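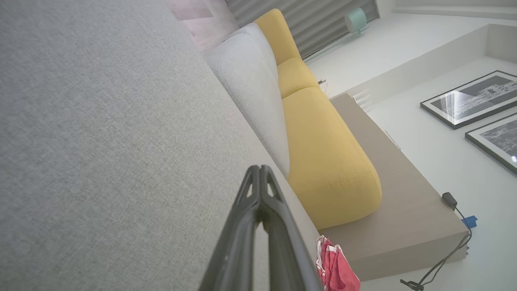
Correspondence chess after a long break, is it still worth it?
Posted by bgilbert_e4
I played correspondence chess by postcard through most of my twenties and stopped when the kids came. I still play a little over the board at my club, where I'm stuck at the bottom of the second team. Most of my study now happens at home in the evening between the gray cushion and the yellow sofa, with a pocket set and a book, and I miss having one position to think about for a week. I looked at Clavatero and they run server events where engines are allowed. I don't see the point of playing someone's computer. Is there anywhere left that bans engines and means it? And if not, do people with engines still enjoy it?

Reply by Odette Barbier
Clavatero has a no-engine section. It's under "Classic" in the menu and it's small. I've played there for two seasons. Groups of seven, one game against each opponent, 30 days for every ten moves. I've had one opponent I was suspicious of and I reported him. He was removed a month later.

The engine section is a different hobby. I tried one event and drew every game.

Reply by sferrand
You drew every game because that's what happens at that level now. I've been in the engine section for years and I do enjoy it. You still have to choose. The engine gives you three moves that all say 0.00 and one of them makes the other guy's life harder for the next 25 moves. Finding that one takes work.

I also don't trust any no-engine section. You can't check what somebody has open in another window when they have three days per move. At least in mine everybody is under the same rule.

Reply by Odette Barbier
You can't check at your club either, unless you follow people to the restroom. Most people who sign up for Classic want the same thing the OP wants. There's no prize money and the ratings don't count for anything outside the site.

Reply by narrow_diagonal
What about Fledia? I thought they had a postal section, real cards.

Reply by Baptiste Lebrun
Fledia dropped cards in December. Postage went up and they were down to 14 players. They moved whoever was left to email. I was one of them. It works fine but you need to keep your own record of time used, and some people are sloppy about it. Write the date received and the date replied on every move or you'll end up in an argument.

For the OP, are opening books okay with you? Both Fledia and Classic let you use printed books and game databases. Just no engine. Some people who come back after a long gap are surprised by that.

Reply by bgilbert_e4
Books are fine, we always used books. Databases I'm less sure about. If the database has 2,000 games in my line and half of the recent ones were prepared with an engine, then I'm copying an engine with extra steps.

Reply by sferrand
Which is what I said. There is no clean version anymore.

Reply by Odette Barbier
There's a big difference between following theory to move 15 and having every move checked to the end. I'm out of book by move 12 in most of my games because nobody in my group plays main lines. Last season I had a Philidor and two games with 1.b3.

Reply by Apolline Perrin
I run the small ladder at Coetzee. No engines, no databases after move 10, books allowed all the way. We can't enforce it and we say so on the signup page. Five days per move, two games at a time maximum. If you time out twice you go to the bottom. We have room.

Reply by narrow_diagonal
No databases after move 10 but books all the way makes no sense. My endgame book is a database with a cover on it.

Reply by Apolline Perrin
It was a compromise and it was voted on. You're welcome to bring it up again when the rules are open.

Reply by Baptiste Lebrun
Tablebases are banned there too, right? That was the fight I remember.

Reply by Apolline Perrin
Yes, banned.

Reply by bgilbert_e4
Thanks all. I signed up for the Coetzee ladder and I'll look at Classic when the next groups open. Odette, do you know if Classic lets you set vacation days before the start? We're away for part of the summer.

Reply by Odette Barbier
Yes, under your profile. Do it before the pairings come out. After that you have to message the director and he's slow.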